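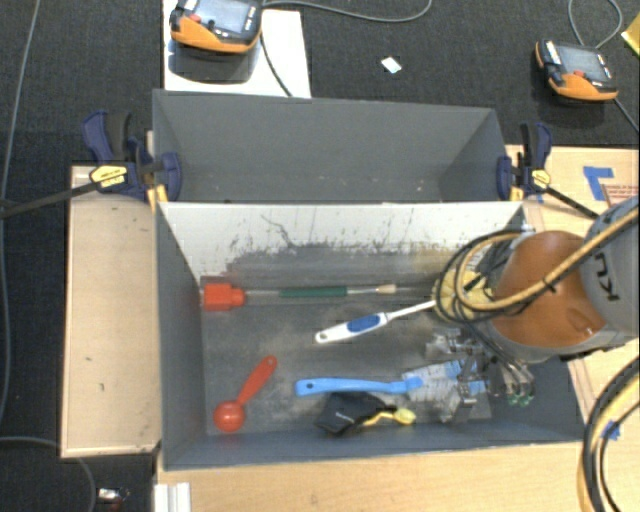
One parent at Cutgate wrote in to say that the district never answered her request for the weapons incident log, and that the form she used had no box for a date range. Most requests stall at that point. Use the steps below for a school safety records request.

1. Find the records officer. The name is posted on the district site under Public Records, not under the school.

2. Name the record. Ask for "incident summaries, Bautista Middle School, July to present." Do not ask why the number went up — the office supplies documents, and it can return a question unanswered.

3. State the format. A spreadsheet is easier to sort than scanned pages. The Cutgate file ran to 185 pages on paper.

4. Set a fee limit. Write "Contact me before charging more than $24."

5. Accept redactions of student names in advance. This removes one common cause of delay.

6. Send by email and keep the receipt. Log the date sent as 2/24/18, with the request number beside it.

If the reply is a denial, check that it cites a section of the law. Appeal in writing and attach the original request.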